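# 紙の謎解きキット『Prelcombe荘の遺言』を最後まで遊んだ

2021年4月

Meltwoodの推理キットを買うのは二度目になる。前作『Drorwood駅の忘れ物』は、時刻表を三枚重ねて透かすという仕掛けにたどり着くまで丸二晩かかり、たどり着いた瞬間に部屋の照明が暗すぎることが判明した。犯人より先に電球を替えた。それでも新作の案内が来たら申し込んでしまうのだから、私のような客は出版元にとって大変ありがたい存在だと思う。

届いたのは3月の終わり。箱は弁当箱を二つ重ねたくらいの大きさで、見た目より重い。開けると手紙、新聞の切り抜き、家系図、領収書の束、屋敷の見取り図、そして「必ず最初に読むこと」と書かれた紙が、一番下に入っていた。

## どんなキットか

資産家が書斎で死に、遺言状が三通見つかり、三通とも署名が本物に見える。よくある話だ。こちらは遺産管理を任された法律事務所の新入りという設定で、依頼人から送られてくる資料を読み、封筒を順番に開けていく。封筒は全部で16通あり、正しい答えを出さないと次に進めない、という建前になっている。建前と書いたのは、封筒が糊でゆるく留めてあるだけだからで、意志の弱い人間への配慮は一切ない。

説明書には想定プレイ時間も書いてあるが、私はこれを信じていない。実際には22日かかった。毎晩やったわけではなく、そのうち半分くらいは食卓に資料を広げたまま、家族に「いつ片づくのか」と聞かれる期間だった。これをプレイ時間に含めるかどうかは各家庭で決めてほしい。

## 良かったところ

文書の作りがとにかくいい。領収書は感熱紙を模した薄い紙に刷られていて、仕立屋の請求書には仕立屋らしい気取りがあり、肉屋の請求書には肉屋らしい誤字がある。翻訳も丁寧で、書き手ごとに文体が変わる。特に姪の手紙の、礼儀正しいのに一行ごとに腹が立つ感じは見事だった。読み終えるころには、無実だとしても何かの罪で捕まってほしいと思っていた。

謎の難度の上がり方も前作よりなめらかになっている。最初の封筒は日付を並べ替えるだけで開き、四つ目あたりから見取り図と家系図を同時に見る必要が出てくる。七つ目で私は紙と鉛筆を出し、九つ目で表計算ソフトを立ち上げた。遊びで表を作りはじめたら負けだという意見もあるだろうが、仕事の表より出来がよかったことは報告しておく。

凶器の扱いも悪くない。この手のキットは、凶器を出せば盛り上がると思っている節がある。Prelcombe荘では拳銃の話が序盤で一度出て、そのあと長いこと誰も触れない。忘れたころに、彫金師への古い手紙の中に戻ってくる。銃そのものよりも、飾りにいくら払ったか、その金がどの口座から出たかのほうが大事になる展開で、殺人事件を読んでいるはずが、気がつくと経理をやっている。

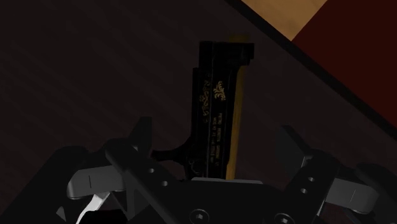
*黒い拳銃と金の渦巻き模様。天板は焦げ茶。*

推理小説に出てくる銃は、地味なら地味で怪しいし、派手なら派手で怪しい。そのへんの機微を、このキットの書き手はよくわかっている。執事の供述書に「旦那様は趣味のよい方でした」とあるのを、三回読み直してようやく皮肉だと気づいた。

## 困ったところ

まず見取り図。二階の廊下の縮尺が一階と合っていない。私はこれを重大な手がかりだと考え、隠し部屋の存在を仮定し、定規で壁の厚みを測り、一晩を費やした。単なる図の誤りだった。出版元のサイトの正誤表に、こともなげに一行で載っている。隠し部屋を返してほしい。

次にヒント冊子。段階式で、一段目は軽い示唆、二段目はもう少し具体的、三段目は答え、という作りのはずが、一段目がどれも「資料をもう一度よく見ましょう」に近い。よく見た結果として冊子を開いているわけで、この助言が役に立つ人はそもそも冊子を開かない。そして二段目に入ったとたん、ほぼ全部ばらす。階段というより、段差がひとつだけある崖だ。

この点はVenkataramanの『港の暗号』シリーズのほうがずっと上手で、あちらのヒントは読むと少し賢くなった気がする。物語はこちらの圧勝なので、両社で冊子だけ交換してくれないかと真剣に思っている。ちなみにあちらの登場人物は全員、港で立ち話をする以外のことをしない。

音声の資料が一つあるのも好みが分かれそうだ。説明書のアドレスから留守番電話の録音を聞くのだが、雰囲気を出すための雑音がよく出来すぎていて、肝心の部屋番号が聞き取れない。イヤホンでも駄目だった。書き起こしは用意されているものの、載っているのは例のヒント冊子の三段目で、そこには解答も仲良く並んでいる。耳に自信のない人は、その行を手で隠しながら読むことになる。

それから箱。中の仕切りが紙一枚で、いったん資料を出すと二度と同じ形には収まらない。最終封筒を開けたあと、箱の蓋は今も指二本分浮いている。

## 誰と遊ぶか

対象人数は2人からとなっている。私は基本的に一人でやり、行き詰まると食卓にいる人間を捕まえて、三通の遺言状の要約を聞かせた。要約は日に日に長くなり、最終的に相手が席を立つ速さも増した。

二人でやるなら、資料を分けて読んで口で説明し合うのがおすすめだ。相手が大事な一文を読み飛ばしたことを、あとから静かに指摘できる。仲のよい二人なら楽しい夜になるし、そうでない二人にも、それなりに忘れがたい夜になると思う。三人以上だと、家系図を持っている人が偉くなりすぎる。

子どもと遊ぶには資料の字が小さく、遺産相続の話が延々と続く。小学生が限定承認に興味を示したら、それはそれで頼もしいのだが。

## 結末について

ばらさない範囲で書く。犯人は当てた。動機も合っていた。手口だけ外した。最後の封筒を開ける前に自分の推理を書いておく欄があり、私はそこに自信満々で隠し部屋のことを書いている。消せないペンで。

解決篇は小冊子になっていて、前の封筒に出た細かい記述をひとつずつ拾い直してくれる。ここは素直に感心した。肉屋の誤字までちゃんと意味があった。ただ、姪のその後が「外国で幸せに暮らした」で片づけられているのには納得がいっていない。あの手紙を書いた人間が、である。

## 買うべきか

前作が好きだった人は、もう買っているだろうから私の意見は要らない。初めての人には、前作より先にこちらを勧める。筋はつながっていないし、照明の条件も常識的だ。推理よりも他人の手紙を盗み読みするほうが好きだという人には、強く勧める。

逆に、短い時間ですっきり解きたい人、食卓を毎晩片づけたい人には向かない。見取り図の誤りは増刷で直るらしいので、几帳面な人は奥付を確認してから注文するといい。

値段は安くない。映画なら何本か観られる。とはいえ映画は、観終わったあとに領収書の束を輪ゴムで留めさせてはくれない。うちの束は今も食器棚の引き出しにあり、先日、本物の電気代の領収書がそこに紛れ込んでいるのを見つけた。支払期限は過ぎていた。

**評価:五つ星のうち四つ。** 引いた一つは二階の廊下の分。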